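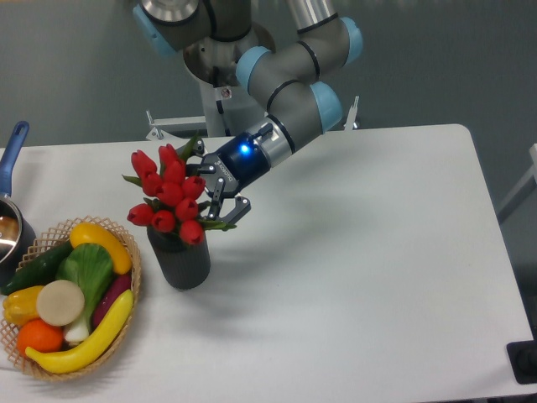 A reader wrote in June to say that the entry on kitchen floors had been of use, but that it had passed over the one matter on which advice was wanted, namely whether an old pine floor should be oiled or soaped. The reader had received three opinions from three shops and did not wish to receive a fourth unless it came with instructions.

The present entry is therefore given over to soap. Oil has been treated on these pages before and will be treated again in the autumn, when the hallway is due.

A soaped floor is a bare wooden floor that has been washed many times with a strong solution of natural soap flakes. The fat in the soap settles into the open grain and, over repeated washings, forms a pale, dull layer which resists dirt to a fair degree and resists standing water to a lesser one. It does not resist red wine at all. Households considering the method should accept this at the outset.

The floor in question at this address is pine, laid in wide boards, and was covered for many years by two layers of linoleum and one of brown carpet. The removal of these took longer than expected. The adhesive under the lower linoleum had been applied generously near the stove and hardly anywhere else, and the boards near the stove remain darker to this day. No amount of sanding that the author was willing to carry out has changed this.

Sanding should be completed with a fine paper. It was found that stopping at 100 grit left the surface too rough for soap, and that socks collected fibers from it for several weeks. A second sanding was carried out by hand in the doorway and along the walls, where the hired machine could not reach. The hire firm in Cusholm supplies an edging machine for a further fee, and readers with weak knees are advised to pay it.

After sanding, the boards should be vacuumed twice and then treated with lye if a pale color is wanted. Lye is caustic. Gloves, goggles and long sleeves are required, the instructions on the container are to be followed as printed, and pets and children should be kept out until the floor has dried completely. The lye used here was the Kavberg softwood type. It turned the boards a strong yellow-green on application, which caused some alarm in the household, and the color had gone by the following morning.

The soap may then be mixed. The proportions followed at this address were 300 grams of white flakes to 3 liters of hot water for the first applications. The flakes should be added to the water slowly and stirred until no lumps remain. A wooden spoon is suitable, provided it is not returned to kitchen duty. The mixture thickens overnight into something resembling custard, and it must be warmed again before use.

Two buckets are needed, one for the soap and one of clean water for rinsing the mop. The soap is spread along the grain, left for a few minutes, and worked in with a cloth or a soft brush. Any excess is then wiped up. Excess soap that is left to dry will form white streaks, and the only remedy known to the author is to wash the area again and wipe it properly. The streaks by the pantry door were dealt with in this manner on four occasions.

The floor should be allowed to dry fully between applications. In dry summer weather, two applications a day were possible, one at seven in the morning and one in the evening. The fourth application is generally held to be the minimum. The kitchen received six, and the back passage received four, and a difference can be felt underfoot. The passage will be given two more when there is time.

Furniture was kept out of the room during this period. The refrigerator was run from the dining room, and meals were taken there as well, at the folding table. It is recommended that felt pads be fitted to all chair legs before anything is carried back in. The adhesive pads sold in sheets fell off within a month. The Udberg pads, which are fixed with a small nail, have stayed where they were put, with the exception of one under the bench.

For weekly care, a much weaker solution is used. A small handful of flakes in a bucket of warm water is sufficient for the whole room. Ordinary floor cleaner must be avoided, as it strips the soap layer and leaves dark patches in front of the sink. Visitors who kindly offer to mop should be informed of this beforehand.

Grease spots may be covered with a paste of soap flakes and warm water, left for ten minutes, and scrubbed gently along the grain. Butter responds well. Turmeric does not, and the spot beside the table leg has been left to fade in the light, as a neighbor on Borkowska Street reports that hers did over the course of a summer.

On the question of cost, soap is the cheaper method in the first year. Over a longer period the matter is less clear, given the number of hours involved, and the author has not kept a record of those. A household that dislikes mopping should choose oil. A household with a large dog should probably choose oil as well, although the reader who wrote in keeps two and appears undeterred.

Questions regarding stairs have also been received. The author has no experience of soaped stairs and understands that they can be slippery while wet. The staircase at this address is painted gray and will remain so.

The next entry will deal with the sash windows on the north side, beginning with the one that does not open.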